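Diltix hands for bed making, is the upgrade worth it over the stock grippers?

Posted in Home and Hospitality Robots by Elínborg Vigfúsdóttir, 23 November 2020

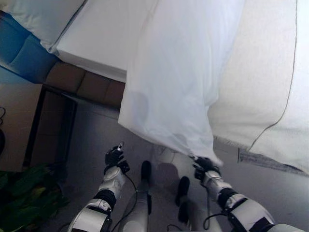

Both hands on the sheet, side of the bed.

Hi all! I run a small guesthouse in Moltdale and I've got a two-armed walker on trial with the Diltix hand kit and the linen package that goes with it. The kit is 2,991 for the pair of hands plus the wrist adapters, and the linen package is another 97 a month on top. I have until February to say yes or send it all back.

What I like so far is the pinch. The plain two-jaw grippers I tried first would grab the sheet and the mattress cover together and then tug at the whole lot, and the Diltix fingers are much better at picking up only the thin layer. It can hold a sheet in both hands and pull down, which I need for the sides.

What I don't like is the corners (I fold mine, no fitted sheets here) and the time. A plain double takes it 20 minutes and I can do one in a lot less than that, even on a bad morning. Also the wrist cables hang in a loop under each arm and I keep worrying about them catching on the bed frame. Is that normal or did I fit them wrong?

So, for anybody who has lived with these hands for a while, would you buy them again? And is the linen package any use by itself, or is it the sort of thing where you end up paying for the training day too? The sales guy was vague on that one.

nowickifan

Get the Nowicki ones, cheaper and you can wash them. Never had a problem.

Tamsin_in_laundry

I've had the Diltix pair for over 500 beds now, so I can help with some of this!

Cables first. Yes, a loop is normal, the wrist needs slack to turn all the way over. What you want to check is how low it hangs when the arm is reaching down, because that's when it gets near the frame. There should be two little clips in the bag with the adapters (mine were stuck to the bottom of the box and I didn't find them for weeks). Put one clip halfway up the forearm and the loop gets a lot smaller. Don't pull it tight though. I did that on the right side and the hand started dropping out whenever it rotated, and I blamed the software for days.

On the time, 20 minutes sounds like you're still on the default routine. It stops to look at the bed again after every single pull. There's a setting called "re-check" in the linen package and you can set it to once per side. I wouldn't turn it off completely — mine made half a bed beautifully and left the other half in a heap when I tried that.

Corners, well. It will do a tuck if you teach it on your own mattress height, and the tuck is okay. It isn't a hotel fold. I let it do the pulling and the sides and then I go in and do the corners by hand, and for me that still saves my back, so I'm happy. If you want the whole bed done start to finish with no person in the room I'd say send it back and wait for the next version.

Would I buy them again, yes, but I'd skip the training day. I paid for it and it was mostly the manual read out loud. The monthly package I would keep, at least for the first year, the fabric settings are in there and they do matter. Thin sheets and heavy quilted covers need really different grip force.

One more thing, look at the fingertips every week. Lint builds up on the pads and then it starts missing the edge of the sheet. A damp cloth is fine.

R. Skokis

Agree with most of what Tamsin wrote, but I did send mine back. We have low beds and it had to bend so far to reach the bottom of the sheet that it would take a step to catch itself, and then it was standing on the linen. Support was nice about it and gave me a setting for foot placement, which helped some. If your beds are a normal height you may never see this.

Ask them in writing whether the trial covers worn finger pads. Mine didn't and I got a bill for a set.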